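Paper Use in a Student House: Project Report

Module: Household Resources and Waste
Submitted: Nov 25, 2018

1. Background

The aim of this project was to find out how much paper comes into a shared student house, how long it stays there and where it goes afterwards. The house is on the Salomari estate and has five tenants. Paper was chosen because it is easy to weigh and because the recycling round on the estate takes it separately from other waste.

Most earlier work we read for the module looked at offices. Offices tend to have one printer and one contract for collection. A shared house has neither, and the paper comes in from many sides: post, lecture notes, packaging, free newspapers and books.

2. Method

All paper leaving the house was weighed on a kitchen scale before it went into the bin. The scale was a Kofler model which reads up to 5 kg. Each batch was put under one of four headings: post, printed notes, packaging, other. The weighing ran for 21 days.

Books and folders were treated as stored paper and were left out of the weighing. Tenants were asked to say how long they expected to keep them. 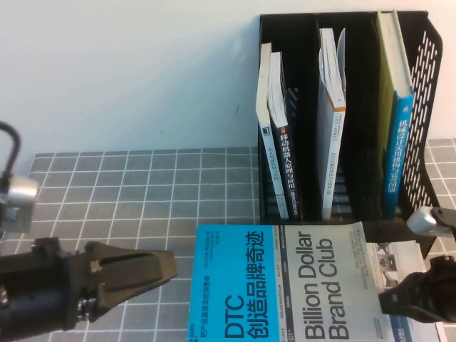 The answers on storage were not very exact. Most tenants said they would keep course books until the end of their degree and then sell them or pass them on. Printed notes were kept until the exam in January and not looked at again after that. Two tenants said they had notes from the year before which they meant to throw out.

A short form was also used to ask about habits, such as printing on both sides and reusing envelopes. All tenants filled it in.

3. Results

The total weight of paper thrown out was 13 kg. Packaging was the largest group, and nearly all of it was cardboard from online orders. Printed notes came second. Post was lower than expected, though one catalogue from Stutis, a furniture seller, had 200 pages and made up a large share of the post for that week.

Three of the tenants printed on one side only. When asked why, they said the library printer was set up that way and they had not changed it.
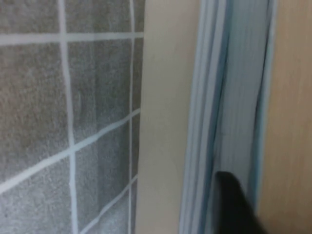

Some cardboard was lost to the count in the second week when it was taken out before it could be weighed – this was noted on the sheet but no figure was added for it. The true total is therefore a little higher than the one given.

4. Collection

The recycling on the estate is handled by Prolico. Paper has to be flat and tied, or in the blue sack. On one occasion a sack was left behind with a sticker saying it held the wrong material. The cause was a padded envelope with a plastic lining. It was taken out and the sack went with the next round.

5. Limits of the study

The period was short and fell in term time. A count over the holidays would give a different picture, with fewer notes and probably more packaging. The kitchen scale is also not very good with light items, so single letters were saved up and weighed together.

6. Suggestions

Change the library print setting to both sides. Keep one box by the front door for cardboard and weigh it when full. Ask Stutis to stop the catalogue, as it is addressed to a former tenant.

The weighing sheets and the blank form are in the appendix.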